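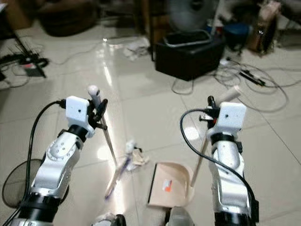
From: Marisol Greenberg
To: Stonier house list
Subject: Re: sweeping the tile

Milagros Vallejo wrote:
> I moved into the ground floor in January and I've never had
> glossy tile before. Mine is cream and it shows everything. I
> sweep and there's still a gray line where the dustpan was. Am
> I supposed to mop every time? Also, is it worth buying a
> vacuum? I don't have much closet space.

Milagros,

No, you don't need to mop every time. I had the same cream tile at the Utcombe place for 7 years and mopped every two weeks, more if it rained a lot.

The line comes from the dustpan not sitting flat. Get one with a dark edge along the front and a long stick handle, so you can lean it down onto the floor without bending. Pull back a couple of inches after each pass and sweep again. By the third pass there's hardly anything left. What remains I pick up with a damp paper towel.

Pick up or sweep the big stuff first. Crumpled paper and wrappers push the fine dust ahead of them and then it goes around the sides of the pan. I do the paper, empty the pan, then do the dust.

Use a soft broom. The stiff one I brought from Torport just flicked crumbs under the stove.

If you have a floor fan, turn it off before you start. When you take the guard off to wash it, do that before you sweep — the fluff comes down all over the floor.

I wouldn't buy a vacuum for a place that size. A broom and pan hang on one hook behind the door, and the whole floor takes me roughly 30 minutes with the chairs moved.

The hardware store on Phuthong had long-handled pans last time I was in, back wall near the buckets.

Marisol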